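The paper bag drawer

15/09/2023

So I finally tackled the bag situation. You know the one – you bring home a big brown paper bag, you think "ooh, I'll use that again," and it slowly fills up with odds and ends until it has a life of its own! Mine had been standing by the door since we got back from Plamar, and I'd stopped seeing it.

I set it up on something white, opened it as wide as it would go and had a proper look at the bottom.
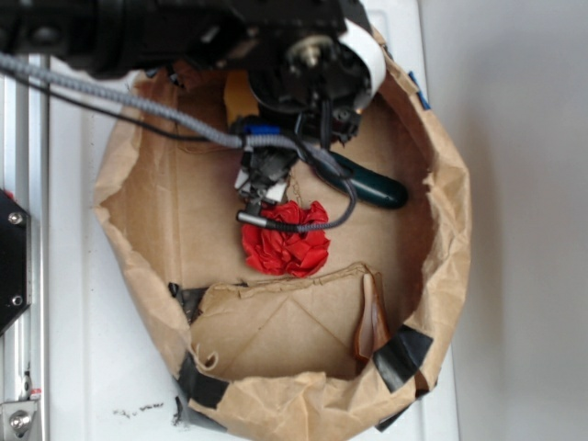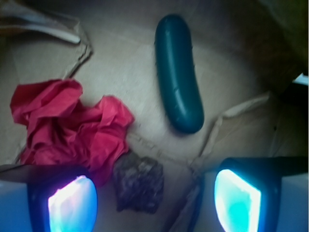 Crinkly red stuff and a long dark green (or teal?) thing, both times

The red bit is going in with the gift wrap, because I can never throw that kind of thing out. I've got more than 70 scraps in there already (don't judge me). The rest can go in the Geklow tin until I decide.

The bag is staying too. It's crumpled, but it's a good big one and it stands up by itself. Next up is the hall closet, which I'm hoping to get through before October!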